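### Looking after the handheld grippers

This item covers the pair of handheld grippers we use for demonstrations. Lindalva Seixas looks after them and wrote most of what follows. Kátia Cavalcanti added the part about the log. It replaces the note that went out in January, which still described the old pads.

**Pads.** The soft pads are the part that wears. They lose their grip slowly, and the person holding the unit usually makes up for it by squeezing harder, so you will see it in the recordings before you feel it in your hand. Kátia went back through the last batch and found 41 recordings in which the object slid during the lift. All of them came from the same unit, and its pads had been on for 753 runs. The other unit had a set with 417 runs on it and showed no slipping.

We now change both pads on a unit at 417 runs. That is earlier than it needs to be for soft objects and probably right for wood and hard plastic. Change them as a pair. A new pad facing an old one closes off center, and thin items twist as they are picked up.

To change a set, open the jaws fully and hold the unit over the tray. Lift each pad at its outer corner and pull slowly toward the seam. Clean the seat with a dry cloth first, then with a little alcohol, and let it dry before the new pad goes on. Press from the middle outward. Close the jaws by hand and look at the seam against a light. You want one even line from top to bottom. If it is wider at one end, take the pad off and start again.

The new sets come from Honorato and are slightly stiffer than the ones from Kurdale. Please don't mix the two. The Kurdale sets still in the drawer are fine to use up.

**Linkage.** Open and close the jaws ten times at the start of a session, before anything is recorded. The movement should feel the same the whole way. A rough spot near the closed end is nearly always dust in the slide – blow it out and wipe it. No oil. Oil gets onto the pads within a day and the set has to be thrown away. If the rough spot is still there after cleaning, put the unit on the repair shelf with a note and leave the screws alone. Two of them set the jaw travel, and it takes most of an afternoon to get that back.

**Markers.** The square markers have to be flat, clean and firmly attached. A lifted corner is enough to shift the tracked position. Check all four corners with a fingernail and wipe the face with a dry cloth only, as alcohol clouds the print. When a marker is replaced, that unit gets a new calibration before it goes back into use, even if the new marker looks to be sitting exactly where the old one was.

**Lens.** Wipe it at the start and again after lunch. Fingerprints show up as a soft patch around the ceiling lights, so point the unit upward for a moment and look at the preview.

**Checking a unit after work.** Any unit that has had new pads or a new marker gets a short check at the table with its partner. Keep the two units apart with the marker turned so that the other camera can see it. Then grip something awkward with a hard edge, and hold it for a slow count of ten.

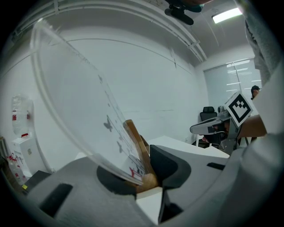
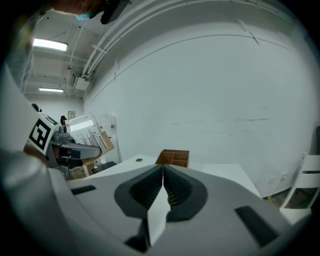 Enter the result in the log under the unit's own number, with the run count at the time of the change. Kátia asks that people write the count even when it seems obvious from the line before. The gap that let one set reach 753 runs began with a single blank entry, and everyone after that assumed the pads were newer than they were.

The log is now on the Rokia page, and the paper sheet has been taken down. If you can't get in, tell Kátia and she will add you. Until then, leave your counts on her desk at the end of the session.

One thing is still open. The Jidalbridge group has asked to borrow a unit for two weeks, and Lindalva would like it to go out with fresh pads and come back with a run count. Anyone who needs both units during that time should let her know before she agrees to the dates.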